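ok so our insertion paper is finally up, and I promised a bunch of you a thread with the non-paper version. robots plugging things in! grab a coffee, this one rambles 1/

short pitch: teaching an arm to plug in a power connector is miserable because the last few millimeters are where everything goes wrong. you can demo the reach all day long and the policy still jams the plug against the rim of the jack and sits there pushing 2/

the usual fix is more demos. we tried that! last January I sat in the Trullport lab and teleoperated until my wrist made a noise I did not like. success crept up and then it just stopped creeping 3/

then I went back through the failures (all of them, with headphones on, it took a full afternoon) and noticed something kind of dumb. the policy almost never got the jack wrong. it got the PLUG wrong. it thought the plug was sitting straight in the fingers when it was tilted 4/

which makes sense if you think about how people do demos. I see the plug is tilted, I fix it without thinking, and the fix gets mashed into the same smooth motion as everything else. the robot sees one long reach and learns one long reach 5/

so the method, which we call Forketti (there was a cable spaghetti joke, it got out of hand, sorry), splits the demos in two. part one: pick the plug up badly on purpose. part two: fix it 6/

"badly on purpose" is the whole trick tbh. we start the recording with the grasp already off by a random tilt or offset and the person only demos the recovery. each clip is a few seconds long. you can do a pile of them before lunch and your wrist survives 7/

numbers, because someone will ask. baseline: 1,000 full demos, start to finish. ours: 200 full demos plus 265 recovery clips. same arm, same cameras, same network, same training recipe 8/

and ours won! on the plugs we trained with it's a modest gap, and I'd be a bit embarrassed to wave it around on its own. on plugs the policy had never met, the gap got big enough that I reran the whole eval because I figured I'd loaded the wrong checkpoint 9/

(I had not loaded the wrong checkpoint. I HAD loaded the wrong checkpoint two weeks before that, and had a very happy evening about it, and then a less happy morning) 10/

unseen set was 12 plug types we kept in a drawer and swore not to touch during training. please do this if you work on manipulation. a physical drawer. the temptation to "just check one" is real and I'm weak 11/

question I got at the Heltetport workshop: isn't this just data augmentation with extra steps? kinda, yeah, but we tried the augmentation version too. shifting the image doesn't change how a stiff cable pulls back on the plug while you turn it. the clips have that in them for free 12/

cables are the part I underestimated the most. I came into this thinking about connectors and I've come out the other side with Opinions on cable stiffness. a springy coil tugs the plug around the second you close the fingers, and all your nice grasp geometry goes out the window 13/

so the recovery clips got messier as we went. early ones: one adapter, cable laid out neat, very photogenic. later ones: leave it bundled, add other stuff to the table, leave other cables lying near the one you want 14/

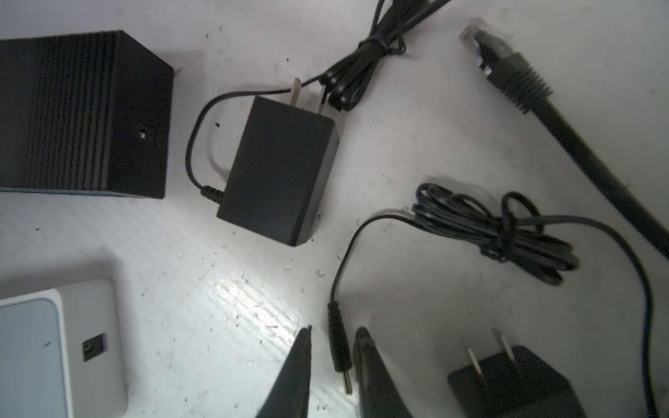 and the messy ones helped more per clip than the neat ones did. we have an ablation on this in the appendix (swap neat for messy, keep the count the same) and it's my favorite plot in the paper even though it's hidden on the second to last page 15/

what doesn't work yet: RJ45. the latch is a pain. a barrel plug doesn't care how you rotate it around its own axis, but an Ethernet connector cares a LOT, and our tilt sampling never really covered roll. that one's on me, I wrote the sampler 16/

also doesn't work: noticing when to quit. if the plug is hopeless in the grip, the right move is to set it down and grab it again. ours will keep wiggling forever with tremendous confidence. we just time it out and count it as a fail 17/

and a caveat I want out here where people will see it: one lab, one arm, one gripper. if you try it on different fingers and it flops, please tell me. I'd much rather hear it from you than find out in review 18/

code is in the Chauhan repo along with our other manipulation stuff. recovery clips are up now, the full demos are coming once I fix the timestamps (do not ask about the timestamps) 19/

next up is roll, then regrasping, then probably a long nap. replies are open, I'm around all evening if you want to argue about augmentation 20/20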